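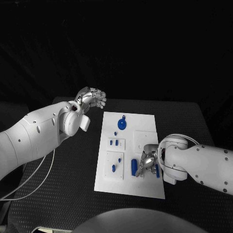
Primari activity board in white, on a black textured tabletop.

The Primari board is back in stock for July, and we're so glad to have it on the shelf again! It's the plainest board we carry and easily the one we reach for most: a tall white rectangle with blue pieces to set out on it, and lots of clear space left over for your own ideas.

We love the white. Small parts stand out on it right away, even the tiny pegs, and the blue is strong enough to spot from across a room. Put it on a dark table if you have one (a dark cloth works too) and the edges are easy to find from any seat.

It's great for sorting, picking up and placing, and quiet fine-motor practice at home or in a classroom. Yaryna Derkach tests our tabletop range and has used hers upright, flat, and turned sideways for two people sharing. Her tip is to start with the big round pieces and bring out the pegs once everybody has settled in. Mine sits at a slight angle, the way you'd turn a sheet of paper to write on, and I find that more comfortable than having it dead straight.

The surface wipes clean with a damp cloth. Please don't put it in the dishwasher, and keep it off the radiator. The pegs are very small, so this isn't a board for children under three, or for any table a puppy can reach.

Details
Item number: 957
Board color: white
Piece color: blue
Length: 40 cm
Seats: 1 or 2 people
Care: damp cloth, mild soap

Spare pegs come in bags of 300, which sounds like a huge number until you've run a classroom for a year. They also fit the older Timness boards, so if you have one of those in a cupboard you can get it going again.

The Cronin carry sleeve is sold separately and holds one board with its pieces. Miroslava Boiko handles school orders and can put boards, sleeves and spare pegs together on one invoice. Just add a note at checkout and she'll write back to you.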